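A morning at the Ashour workshop in Flerkstead

Posted 14/05/2024 by Estela Figueroa

I have been promising to write up my trip to Ashour for long enough that two of you have stopped asking, so let me get on with it. For anyone new to these pages, I look after the bench equipment at Grenia, and whenever another shop opens its doors I go along with a notebook and a packed lunch and bother people until they show me how they keep their gear running. Flerkstead is a long drive for me (76 miles, most of it behind a hay truck), but I had heard good things about the way they look after their hand-held gripper stations and I wanted to see it for myself.

The open morning was a small one. There were 14 of us, plus a very patient host team, and coffee in proper mugs, which I always take as a good sign. We were given a short welcome, a shorter safety talk, and then split into two groups. My group went to the stations first, and I was glad of it, as I'm much more awake before eleven.

What Ashour calls a station is a table, a pair of hand-held grippers, the cables that go with them, and a person sitting down to use them. The person picks things up and puts them away with the grippers, one in each hand, and the motion gets recorded so that it can be used later for teaching arms to do the same job. They call the whole setup Mania, which made me laugh, but apparently the name was picked during a very busy month and nobody had the heart to change it. They have a few of these stations going, and the one we spent the most time at was being used for sorting and packing winter gloves. In May! I asked if they would be doing swimsuits in December and was told that it was quite possible.

We stood well back while the session was going on and talked in low voices, which didn't come naturally to all of us. I had expected it to look easy. Gloves are floppy, though, and a gripper has none of the feeling that your fingertips have, so you really do have to think about where you take hold. Cuffs are a favorite place to start, I was told, as there is usually a good firm edge there, but everyone finds a way that suits them.

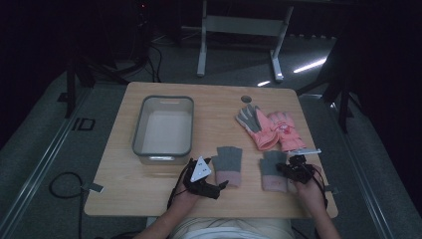

Glove work at the Mania station, with a gripper in each hand and the bin at the back left.

After the session we were allowed up close, and this was the part I had come for. The lead technician took us through the start-of-day routine at exactly the pace I like, slow enough to write down. It begins with the table. It gets wiped and checked for wobble, and the clips on the rim get a tug to make sure they haven't worked loose. Then the lighting goes on and is left alone. She was quite firm on that point. If the lights are moved halfway through the morning, the reflections move too, and somebody ends up checking the recordings for an hour.

Next come the marker plates. The white plate with the dots is how the system follows a gripper through the air, and it needs to be clean, flat and firmly fixed. At Ashour they use a dry cloth first and a barely damp one only if the dry one doesn't do it. No sprays! I confess that we have used a spray at Grenia, and I wrote this down in rather large letters. They also look along the edge of each plate to see that it hasn't warped, and give it a gentle wiggle. If there's any play at all the plate comes off, the screws are checked, and the tracking is set up again before anybody records a thing. A plate that has shifted by a hair will still track beautifully, she said, and every position it gives you will be slightly wrong.

Then the jaws. They open and close each gripper slowly, all the way, listening as much as looking, and then do it again quickly. A good gripper comes back to the same closed position every time. If one doesn't, the first suspect is lint, and with knitwear in the mix there is a great deal of lint. I would never have guessed how much fuzz a pair of gloves can give up in a morning. They keep a soft brush at each station and clean the jaws every 60 minutes when they are working with fabric, and less often with boxes or plastic parts. The fuzz likes to gather right down by the pivot, where you can't see it unless you tip the gripper toward the light.

The pads on the jaws get replaced once they start to look shiny. I asked whether they had a set number of hours for that, and the answer was that they had tried one and it was no use, because a day of gloves and a day of cardboard wear a pad so differently. So they go by eye, and they always change both sides together. Old pads go in a jar. I don't know what the jar is for and I forgot to ask.

Cables took up the longest part of our talk, and I was very happy about that — cables are where most of my own repairs come from. The grippers are wired, and the cable runs down past the wrist and off the front of the table, so it moves every time the person does. Ashour had 18 cable faults logged last year before they changed how they route them, and nearly all of those were at the end closest to the gripper. What they do now is leave a soft loop near the wrist so that the bend is spread over a longer piece. Spare length gets coiled loosely on the floor, out of the way of feet. They used to wind it up tight and tie it, and it looked very tidy, and the ties were pinching the cable. I came home and cut off every tie in my own shop that same evening.

One of the visitors asked what happens when a gripper fails in the middle of a session. They keep a spare pair ready, already set up, and swap both over even when only one has given trouble. The faulty one goes to the repair bench with a paper tag saying what it was doing at the time. Paper, written by hand, by the person who was holding it! I got to read a few of these and they were wonderful. "Sticks when I reach left" is far more use to a repairer than any number of error codes, and sure enough that one had been a cable catching on the edge of the table.

We finished at the repair bench itself, where I was allowed to take a jaw assembly apart and put it back together. It took me around twice as long as it should have, mainly from talking. The pivot pin goes in from the side you don't expect, and if you force it you will score the housing, so please don't do what I very nearly did.

Lunch was sandwiches on the grass outside. I sat with a couple who run a small packing shop and were trying to decide whether to set up a station of their own, and we drew table layouts on the back of the program until the ink ran out. My advice to them was to buy the good chair first. The folks at the stations sit for a long time with both arms held out, and Ashour swaps people over well before they get tired.

There's another open morning planned for June, and I've asked if I can bring our two newer bench techs along. If you would like to come with us there are two seats left in the van. Let me know by the end of the month, and bring a sweater, as they keep the workshop cool.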